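Gripper Comparison Working Group
Minutes of the meeting held February 22, 2020
Location: Skokance building, second floor meeting room
Start: 10:00 a.m.

1. Minutes of the last meeting

Approved with one correction. Under item 4, the wrist adapter was listed as on order. It had already been delivered and was on the shelf in the lab.

2. Open actions

Driver update for the Parri controller: done. The new version is on both lab machines and the old one has been removed.

Write-up of the camera height test: not done. Carried over.

Request to Feketti for a second set of finger pads: sent, no reply yet. A reminder will go out on Tuesday.

3. Simulation runs, Platis hand and Feketti two-jaw

Both grippers have now been run in the simulator on the kitchen tabletop set. Each was given 400 trials per object, with the same start poses and the same random seeds. Objects covered so far are the cardboard box, the cutting board and the metal pot.

Box. The Platis hand did well when it approached the handle slot from the front and poorly when it came over the rim. The two-jaw gripper was steady from either direction. The Platis hand failed 61 trials, most of them from the rim approach. In several of these the thicker digit touched the wall before the long fingers had closed, and the box turned away from the hand.

Cutting board. Neither gripper can lift the board from flat. The hole is too small for the Platis fingers as modeled. The two-jaw can get one jaw partway in, but the board slides. The group discussed pushing the board to the table edge first and grasping it there. This was tried by hand with the joystick and looked workable. It needs a scripted version before any numbers can be compared.

Pot. Both grippers can take the pot by its handle. The handle is modeled as rigid in the present scene file. The question was raised whether this makes the task easier than it should be. A hinged version will be built and both grippers rerun. Until then the pot results stay out of the comparison table.

A full set for both grippers, with the remaining objects added, comes to 4,000 trials. The last batch ran overnight without a crash.

4. Contact settings

The Platis hand was slipping on the box in the first batch because the friction value for the fingertips had been left at the default. It has been changed to the value measured on the bench. All runs from before the change were thrown out, 179 in total. The settings file is now under version control and should not be edited locally.

There was some disagreement over the contact stiffness. One view was that the fingers sink too far into soft objects and the setting should be raised. The other was that raising it makes the two-jaw chatter and doubles the run time. Left as it is for now. Both values will be tried on the box only, and the logs brought to the next meeting.

5. Controllers

The Parri controller and the in-house one were compared on the Platis hand only. Parri gives smoother closing. The in-house controller stops sooner on first contact, and that matters for light objects. The Parri unit has a contact threshold which can be lowered, but the manual does not say what units it uses. The question will be sent to their support address.

Agreed to use the Parri controller for all comparison runs so that only the gripper changes between sets.

6. Camera view

The simulated camera keeps the wide strip format with black bands top and bottom. Objects near the top band are partly hidden, and this has confused the object detector a few times. Two options were put forward: move the camera back, or keep the view and shift the objects toward the middle of the table. The second is quicker, but the real camera has the same narrow view and the group wants the two to match. No change for now. The detector errors will be logged separately so they are not counted against a gripper.

7. Bench tests

Bench tests on the real arm cannot start until the mounting plate is machined. The shop has the drawing. The two-jaw will go on first. Bench work should be finished by July, when the lab space goes to another project.

8. Other business

The shared drive is nearly full. Raw video from the first batch can be deleted. Log files should be kept.

Actions

Build the hinged pot handle and rerun both grippers.
Script the push-to-edge grasp for the cutting board.
Run the two stiffness values on the box.
Write to Parri support about the threshold units.
Remind Feketti about the finger pads.
Finish the camera height write-up (carried over).

Next meeting in two weeks, same room. The meeting closed at 11:25 a.m.

Attachment to item 3
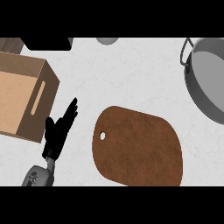

Figure 1. Simulated tabletop with box, cutting board and pot; black hand open.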